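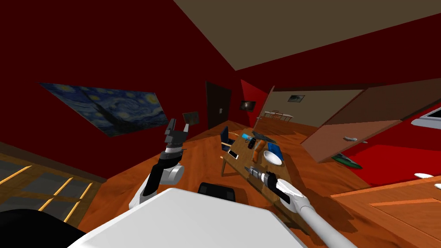
Review: Fevdale two-arm household assistant, simulation release

Prepared for the Priltitex Assistive Technology Library by Randi Holmgren
2024-05-24

Scope of this review

Member organisations have asked whether a mobile robot with two arms can yet be recommended for ordinary household work. The Fevdale is supplied by Botimex under an evaluation licence, and the release reviewed here is the simulated one. The software places a model of the robot in a rendered home and allows a licence holder to assign chores, observe the attempt and record the outcome. No physical unit was assessed. Readers considering a purchase of hardware should treat the findings as preliminary.

The licence costs $1846 per year for a single workstation. A reduced rate of $1593 applies to registered training organisations and public libraries. Both prices include GST and email support during business hours. Neither includes the workstation, and the graphics requirements are well above those of a standard office computer.

The test chore

The Library selected table clearing as the principal task. It is a daily chore in most homes, it requires no special equipment, and it is one of the activities most often raised by clients with limited grip or reach. The assistant was asked to pick up articles from a dining table one at a time and transfer them to a nominated place without disturbing the remainder.

The room supplied with the release is furnished to a reasonable standard. It has red walls, timber flooring and a print of The Starry Night, and the table carries the sort of clutter that collects in a family home: a phone, a round white dish, something orange left standing in the middle. Assessors considered this a fair test. A bare bench with evenly spaced blocks would have told us very little about domestic work.

Performance

The Library ran 50 attempts at single-item transfers. An attempt was counted as successful if the article reached its destination upright and undamaged, and nothing else left the table. Under this measure the assistant achieved a success rate of 57 per cent with its factory settings on the first pass through the full programme of trials, which included repeats of each attempt.

Results varied a great deal with the type of article. Cylindrical and box-shaped goods were handled with some confidence. Flat goods were not. A phone lying face down on a tabletop offers very little for two fingers to close on, and the assistant commonly pushed it along the surface before abandoning the grasp. Shallow crockery presented a similar difficulty - the fingers could close on the rim, but the dish tended to swing once lifted.

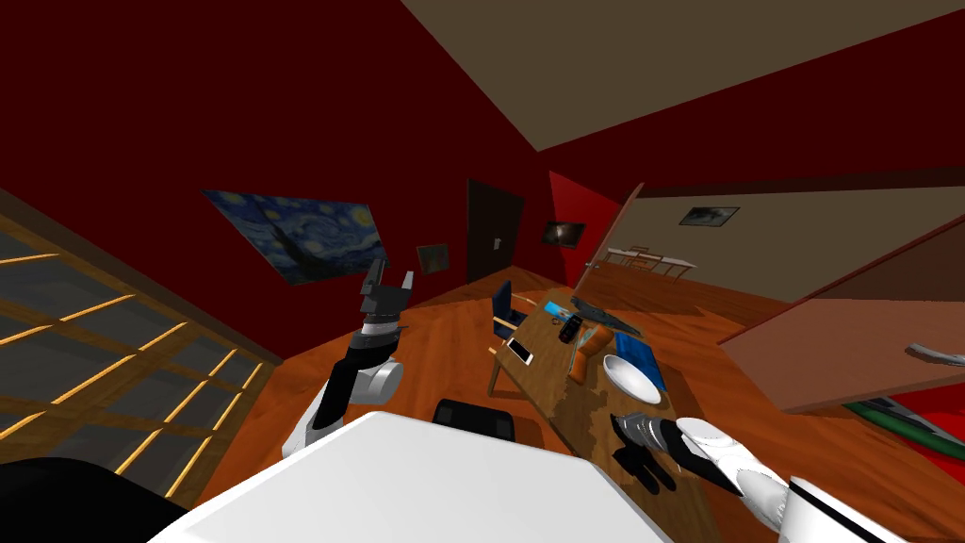
The Fevdale at the dining table, right gripper just above the tabletop.

Crowding was the other significant limitation. Where articles were resting against or on top of one another, the assistant gave no sign of planning an order of removal. A person clearing the same table would lift the top item first as a matter of course. Assessors were able to correct this by listing the articles in sequence, at which point much of the labour saved had been spent on supervision.

The arms were also used unevenly. In most trials one arm did the work and the other was held clear with its fingers open. Tasks that call for two hands, such as steadying a tray while loading it, were attempted in a supplementary session and were not completed to an acceptable standard.

Comparison with the Sandberg

The Library reviewed the single-arm Sandberg package last July. The Sandberg is slower and its rooms are plainer, but its fault reports are clearer and it can be operated after a short induction. The Fevdale offers wider reach and more realistic furnishings. Its fault log is written for engineers, and several messages could not be interpreted without assistance from Botimex. Support staff were courteous and replied within one business day.

Suitability

Training organisations teaching robotics or occupational therapy will find the release useful, particularly where students need to see why a familiar chore is difficult to automate. The camera views are steeply tilted by default and new users should allow time to become accustomed to them.

The Library does not consider that these results support the use of the assistant as a replacement for in-home help with table clearing, dishes or tidying. A member wishing to trial the release may book the evaluation workstation through the Priltitex loans desk. Bookings are for half a day and a signed licence acknowledgement is required on arrival.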